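Ticket 918 — Garneo cell, packing side
Status: reopened (again)
Priority: Low, according to the person who doesn't work next to it

Monday, 6:40. Arm stops over the cloth and asks for an operator. I am now the operator. Until last month I packed magnet loops by hand and nothing asked me for anything.

Restarted from the Skolier panel. It ran nearly 4 minutes, then logged code 227, "pick not confirmed." The manual says 227 means "see supervisor." My supervisor says it means see the manual.

7:15. Cleaned the camera covers, reloaded the pick recipe, checked finger spacing. Same code. Wrist views attached.
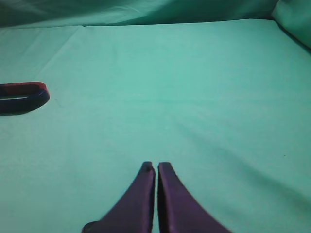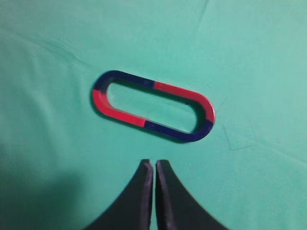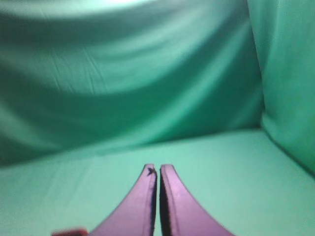

Fingers close together in all three, green cloth between the tips and anything worth picking. The second has the whole red and blue loop in view, so please don't send me the "confirm part is present" checklist. I have filled it out 3 times.

For the record, my shift used to be packing plus talking. Now it's watching plus typing this. My hands feel great. The new job title has not come with a chair.

Reply from Bañez:
We can change the recipe remotely, but I'd like whoever stands at the cell to have edit rights too. Right now you can stop the arm and you can't fix it, and that's a bad way to spend a shift. I've asked Sorkska to open the pick settings to floor logins. Leave 227 alone until then and log the times only.

9:05. Logging the times only. 8:10, 8:32, 8:51 — still no chair.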